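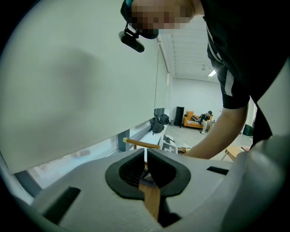 Meswood Kitchen Notebooks
Transcribed household recipes, with measures, crossings-out and margin notes kept

Version 2, released 22 September 2026
Maintained by Azra Vlachou and Teodora Omerović

What you get

3,696 handwritten recipes from 16 households in and near Meswood, typed up line by line and tagged so you can search them by dish, ingredient, measure, month and cook. The recipes come from 3,918 notebook pages (plenty of pages hold two or three short ones, plenty more hold a shopping list or a knitting pattern, and some soups go on for four pages with a change of pen halfway).

We started with one notebook and a shared spreadsheet, and the spreadsheet fell over in the first February. What you have now is a proper set of files with stable IDs, and we're so pleased with how it has grown! If you like plum dumplings, bad spelling, or arguments about how much salt goes in a brine, there's a lot in here for you.

Files

recipes.csv - one row per recipe
lines.csv - one row per written line, in page order
measures.csv - every measure word we found, with our best guess in grams or milliliters
people.csv - cooks and named sources ("Aunt's way", "from the baker's wife"), as coded IDs
margins.csv - notes written beside, above or across a recipe
guide.txt - the transcription rules, long version

Everything is UTF-8. Fields are separated by commas and text fields are in double quotes. There are line breaks inside some of the quoted fields in margins.csv, so please use a real CSV reader. A quick look with a text editor will make you think the file is broken. It's fine.

Fields in recipes.csv

id: a letter for the notebook and a number, like K-112. Numbers follow page order and are never reused, so there are gaps where a recipe was merged with another.
title_as_written: exactly what the cook wrote, spelling and all. Empty if there was no title.
title_plain: our title in modern English. Always filled in.
dish_group: bread, soup, preserve, pickle, cake, dumpling, meat, fish, drink, remedy, cleaning, other.
month: only if the cook wrote one. We don't guess from the fruit, tempting as it is.
cook_id: links to people.csv. The value "U" means the hand could not be matched to anyone.
tried: "yes" if there's a tick, a date of making, or a comment such as "good" or "never again".
language: most recipes are in English, and many have words from two or three other languages mixed in. We list them all, main one first.
notes: ours, in brackets.

How the text was typed

Each page was typed by one person and read against the original by a second. Nataša Kneževič and Bujar Karagiannis did most of the first typing, and Nighat Satti read nearly all of the preserves and pickles, where the handwriting is at its worst (people write quickly when the sugar is boiling).

We keep the original spelling. "Bakeing", "vinigar" and "luke worm" are all in there. We keep crossed-out words between two tildes, and words squeezed in later between two carets. Where a stain or a fold hides a word we put [lost]. Where we can read it but wouldn't bet the house on it, we put a question mark in square brackets straight after. There are 488 of those left in lines.csv, down a good way from version 1, and we would love help with them.

Please don't strip the crossings-out before you've had a look at them. Some of our favorite finds are there. In notebook F a honey cake is changed from six eggs to five, then four, then three, in three different inks, and the last note beside it says "still too many". Notebook M has a walnut roll where the word "rum" has been crossed out and put back twice.

Measures

This was the hard part and also the most fun. Cooks in this collection measured with whatever stood on the shelf: a coffee cup, a "small blue cup", the lid of a jar, a handful, a "good" handful, an eggshell of water, butter the size of a walnut (or an egg, or a fist). Twelve recipes in notebook D use a "Furnent", and we spent weeks on that word. It's a tin dipper, named after the hardware store that sold it, and the family still uses theirs for flour. They kindly let us fill it and weigh what came out.

In measures.csv each word has three values: low, middle and high. Use all three if you can. A cup of flour that has been packed down is a very different thing from a cup of sifted flour, and the notebooks almost never say which they mean. Where we had no way of knowing, the middle value is blank and we've left it that way on purpose. A blank is a true answer here. Please don't fill it with the average.

Oven heat is tagged separately, in the field heat in lines.csv. "Slow", "steady", "bread oven", "after the bread" and "hot enough to brown paper" are the usual ones. We give no temperatures for these. Teodora has a long piece of writing half done on the subject and will send you the draft if you ask nicely.

Good uses

Looking at how a dish moves from one household to the next. The Escobar plum cake turns up in seven notebooks, and you can follow the cinnamon arriving and the lard leaving.
Everyday spelling and mixed-language writing. There's very little text like this in open collections, and it's lovely, lively stuff.
Teaching. One school class took the pickles, plotted salt against month, and came back with better questions than ours.
Cooking! We've made dozens of these. Start with K-112 (potato bread), B-31 (sour cherry soup, served cold) or F-9 (the honey cake, three-egg version).

Uses we'd ask you to skip

Anything in the remedy group is there for the record and should stay on the page. Several call for things you shouldn't drink, and one cough syrup is mostly lamp oil. The same goes for the cleaning group, where a couple of mixtures give off nasty fumes.

The canning and bottling times are also unsafe by modern standards. If you want to make one of the preserves, take the flavors from the notebook and the times and acid levels from a current, tested source.

We'd also ask you not to treat this as a picture of how everybody in Meswood ate. These are the households that wrote things down and kept them. Sunday food and holiday food are all over the place, and the plain weekday pot of beans hardly shows up, as no cook needed to be told how to make it. Cakes and preserves together make up more than half of the recipes.

People and privacy

Every notebook is in the set with the written agreement of the family that holds it. Names of cooks are replaced with IDs, and so are neighbors mentioned in the margins. A few margin notes were left out at a family's request and show as [held back]. If you think you've worked out who someone is, please keep it to yourself and don't post it. If your own family is in here and you'd like something changed or removed, write to Azra and it will be done in the next release, no questions asked.

Changes since version 1

Added notebooks N, O and P.
Split the old "sweets" group into cake and other, which broke some people's scripts. Sorry!
Fixed the month field in notebook C, where a Roman numeral for the month had been read as the day.
Merged 22 double entries in notebook H, where the same cook copied out her favorites at the back.
Corrected "soot" to "soda" in B-54. Our thanks to the reader who asked before baking it.

Known problems

Notebook J was rebound with its pages out of order. We've put them back as well as we can, but the second half is shaky, and a few sauces may have lost their last line to the wrong roast.
Two hands in notebook G look so alike that cook_id should be treated as a guess there. We think they're sisters.
The fish group is tiny, and most of it is carp.
Line breaks in notebook A follow the paper and split some words in half. The field joined gives the mended version.

Helping out

Corrections are very welcome, even single letters. Send the recipe ID, the line number, what we have and what you think it should be. If you cook something from the set, tell us how it went, what you used for the odd measures, and whether you'd make it again. We read every one of these at our monthly table and have eaten some wonderful things as a result.

We're also looking for readers of old shorthand. Notebook L has nine pages of it between the jams and the Christmas baking, and so far we've made out "butter" and "do not tell".

License and credit

The transcriptions, tags and measure values are free to use, share and change, for any purpose, as long as you credit "Meswood Kitchen Notebooks, version 2" and say what you altered. Page scans are not part of the release and stay with the families. The search tool, Varko, is kept separately and has its own readme with setup steps.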